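I finally beat the Sturnley run last night, and I have been grinning about it all morning! If you've played Wurell for any length of time you know the one I mean: the long climb through the drowned mill, no camp until the weir, and that horrible bell-ringer waiting at the top with his two dogs. It took me 241 tries. The game keeps a tally on the save screen, so there's no hiding from it.

What changed everything was swapping to the Fusby hook. I'd written it off because the damage is so low next to the big axes, but it pulls, and a pull stops the bell-ringer's windup cold if you land it while his arm is still going back. You get a decent window, too. I had been rolling away from that swing for weeks like a fool when I could have been yanking him off balance and getting a free heavy in.

My build, for anyone who wants to copy it: level 50, hook in the right hand, the small lantern in the left, and everything I could spare into stamina. I only put six points in strength. Armor is whatever you like as long as you stay under the light limit – I wore the eel coat because I love how it looks. 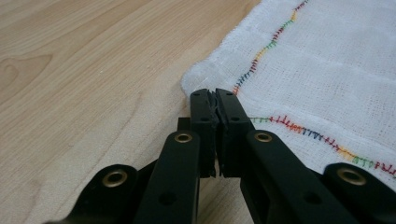 Do you have to kill the dogs first? I'd leave the brown one alive, since the bell-ringer calls in a fresh pair once both are down and the new ones come in already angry.

So the fight goes like this for me. Run left as soon as the gate drops and get the railing at your back. The gray dog always jumps first, and two quick hits will finish it. Then I circle with the brown one trailing me and wait for the big overhead swing. Hook, heavy, step back. Don't get greedy and try for a second heavy, I lost more than 50 runs that way (I'm guessing, but it felt like more). At half health he starts ringing the bell, and you want to be on the stairs by the third ring or the water takes you.

I have to thank Iveta Tichý, who sat on voice chat with me until 4 in the morning and kept yelling "stairs!" at exactly the right moment. She did the whole run with the Malý knives, which I can't even imagine. They have no reach at all!

Next up is the salt tower. I've only seen the first floor and already got flattened by something with a ladder for a neck – I can't wait to go back. If you've got a good spot for farming lamp oil before the tower, please leave it in the comments, I'm down to my last flask.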